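Workshop > Small robots > Bench rules

Bench rules for a home robot arm
Print this page | E-mail this page
Reading time: 3 minutes

These rules are for anyone running a small arm on a kitchen or workshop table, using ordinary shopping as the load. They follow the sheet we keep on the wall at Tirkik, last changed in August after the second arm went in.

Before switching on

Clear the table of anything you don't want knocked. Drinks go on another surface, and so does your phone. Clamp the base and tug it by hand. If it shifts at all, tighten it again.

Move each arm through its full reach with the power off. Cables should follow without pulling tight or catching on a joint. A slack loop is fine if it stays clear of the fingers.

Put the stop button where you can hit it without leaning across the table. With two people present, one of them holds it and does nothing else.

Choosing the load

Start with light packs that can take a squeeze. Sweet bags are good practice. Foil is slippery and crinkles under the fingers, so close slowly and stop at the first firm contact. Leave glass, tins and anything with a blade until the arm has done a full month without a dropped item.

Food that has been gripped stays sealed and gets eaten last. Throw it away if the seam has split. Wipe the finger pads before and after with a barely damp cloth, power off.

Speed and space

Keep to the slow setting whenever a hand might come near the table. Two arms working together need a rule about who goes first. Ours is that one waits outside the basket until the other has lifted clear of it. Lift straight up past the rim before moving sideways, handle included.

A bag of Maltesers by the cardboard tray, then a Terry's bag between the fingers:

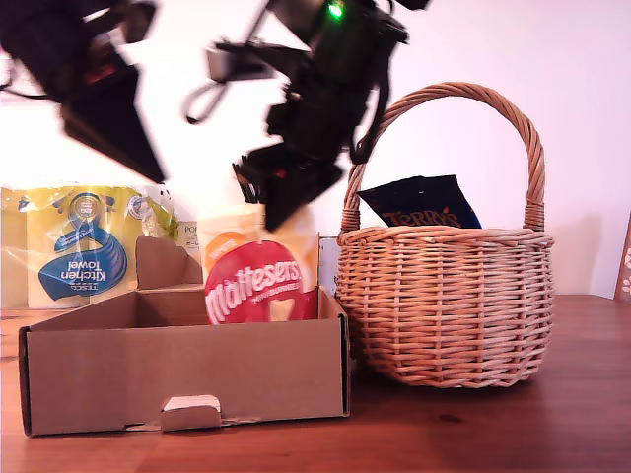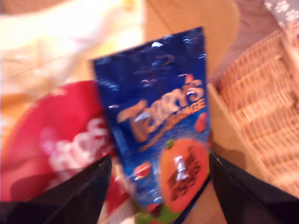

Keeping a log

Write down every drop, snag and emergency stop, with the item and the speed setting. Our log has 703 entries and 88 of them are stops. Most of those were cable snags, and shorter ties at the elbow cured them. Note the good runs too, or you won't know whether a change has helped.

After 133 runs, check every screw on the gripper and replace any pad that has gone shiny. Cut the power at the wall before you start. Taking the arm out of its program is not enough.

Children may watch from the far side of the room. Pets go out and the door is shut.

Steinarsdóttir
Updated Tuesday, September 29, 2020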